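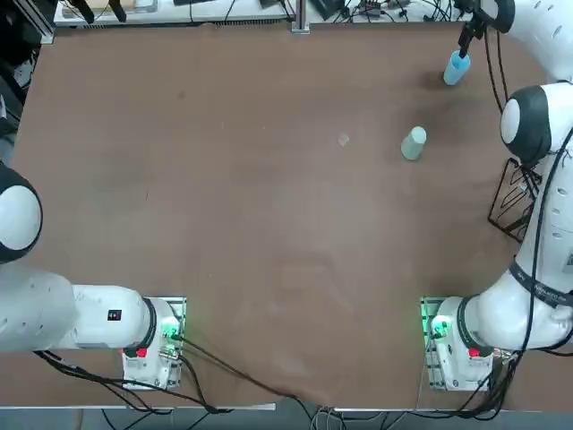 How do you get a crease and scuffs out of a matte brown tabletop?

Work out first whether the surface is bare board or a covering stuck over board. Scuffs on bare board can usually be cleaned and evened up with a thin coat of finish. A crease in a covering has to be warmed and pressed, or you replace the covering.

Home Forums Tables & Benches Search Log in

Print this thread | E-mail to a friend

Thread: Brown tabletop, one crease, many opinions

brackenfell86
April 14, 2022
Table is in the photo up top. Reddish-brown, matte, scuffed in places, with paler patches I've stopped being able to not see. What's getting to me is the line across the lower middle, towards the front. It's slight. I run my thumb along it while I'm meant to be listening to people.

It's an Akberg top, bought second-hand for 85 dollars by someone who left before I arrived and took the paperwork with him, if there was any. The only things that live on it are small cups (the pale green and light blue ones) and they get picked up and put down all day long. So whatever I do has to survive cups.

Suggestions welcome. I've already been told to buy a tablecloth.

Nneka Ogbonna
Buy a tablecloth.

Failing that, wet a fingertip and put it on one of the pale patches. If it goes dark and dries back to pale, the finish has worn through and you've got board underneath drinking your water. If it beads, it's a surface mark and you can probably clean it off. Do this before you spend anything.

dripline
A crease in a board? Boards don't crease. That's a skin of some sort and it's lifting. I had an Akberg in a rental in Geelong and it was a printed wrap over chipboard. First the wrinkle, then a bubble, then one morning a flap you could keep your mail under.

brackenfell86
Fingertip report: two patches beaded, one went dark. I'm choosing to see this as a draw.

Eusebio Llorente
I'll disagree with dripline, with respect to Geelong. Plenty of older Akberg tops were bare hardboard with a matte stain, and hardboard gets a ridge across it when it's been supported at the ends and leaned on in the middle. I pulled one apart in November. No wrap anywhere. The line was in the board, and it was sitting exactly over the gap between two rails.

Get underneath with a torch. If there's a gap in the support under your line, no amount of ironing is going to help you. Screw a batten across and the ridge settles, mostly.

dripline
"Mostly."

Eusebio Llorente
Mine settled mostly. I'm not going to lie to the man about his table.

brackenfell86
Woman, but carry on.

Eusebio Llorente
Apologies. The batten advice is unisex.

poss_in_the_roof
Before anyone gets under anything: can you catch the line with a fingernail? Drag your nail across it both ways. A lifted skin gives a little, like the edge of a sticker. A ridge in board feels solid and slightly smug.

For the scuffs I use Tamuno furniture wax, the brown, on an old sock. Thin coat, leave it overnight, buff. It won't make pale patches vanish but it drags everything towards the same colour, and from standing height you stop noticing.

Nneka Ogbonna
Wax under cups is a mistake. Every damp base leaves a ring and then you're back here with a new thread. Hardwax oil if it's bare board. Nothing at all if it's a wrap, because nothing will soak in and you'll be polishing grease.

poss_in_the_roof
Nine years of tea on mine, no rings.

Nneka Ogbonna
You use saucers. You told us about the saucers at length.

poss_in_the_roof
I did, and I'd do it again.

brackenfell86
Nail test done. There's a tiny bit of give at one end of the line and none at the other. I'm aware this helps nobody win.

Also went under with a torch. The top's 700 mm deep and I couldn't find a gap beneath the line, only a lot of dust and a pencil I'd accused a colleague of taking.

dripline
Give at one end! Wrap!

Eusebio Llorente
Could be a wrap. Could also be an old layer of contact covering that somebody laid over the original top, in which case we're both right and I'd like that recorded. Is there any sign of a join at the near side, where it meets that pale grey rim?

brackenfell86
There's possibly a join. It's a dark line either way, and I can't tell join from grime without getting a knife into it, which I'm putting off.

poss_in_the_roof
If it's a covering, try this on the end with the give. Tea towel folded in four, iron on its lowest setting with no steam, ten seconds, then a heavy flat book until it's cool. Cookbooks are good. If it goes down and stays down overnight, move along a hand's width. If the colour changes under the iron, stop.

Nneka Ogbonna
I agree with all of that, to my surprise. Only thing I'd add is to move the cups somewhere else first, and the little clear square that's lying near the middle too. I don't know what it is, but if it's plastic you don't want to find out with an iron.

brackenfell86
Noted. I've ironed fewer than three things in my life and one was a cheese sandwich.

cordial_man
Why not just recover the lot? We did two benches in Ondano self-adhesive, the matte brown, and it's been fine with kids' cups for ages. Nearly lost a friendship over the bubbles, but it's fine.

dripline
Ondano shows every scrape. Ours looked like an ice rink by Christmas.

cordial_man
What were you putting on it?

dripline
Pundell mugs. The stoneware ones with no glaze on the foot.

cordial_man
Well there you go. That's sandpaper with a handle.

Nneka Ogbonna
Turn your cups over, brackenfell, and feel the bottoms. If the rim's rough, a few rubs on fine wet-and-dry will smooth it and you'll get fewer scuffs whatever you do to the top. Felt dots also work until they get wet, after which they travel.

brackenfell86
Checked the green one. Smooth as anything. Blue one I'll get to. So the scuffs may well be from the previous owner, who I'm told used to rebuild bicycle hubs at it.

Plan so far is iron and cookbook at the loose end, leave the other end alone, then a test dab of oil on the one patch that went dark. If that takes, I'll do the rest of the bare bits with a cotton bud like somebody restoring a Rembrandt.

poss_in_the_roof
Which cookbook?

brackenfell86
Slow cooker. It's the heaviest and I've never opened it.

Eusebio Llorente
Still think you should put a batten under it.

Print this thread | E-mail to a friend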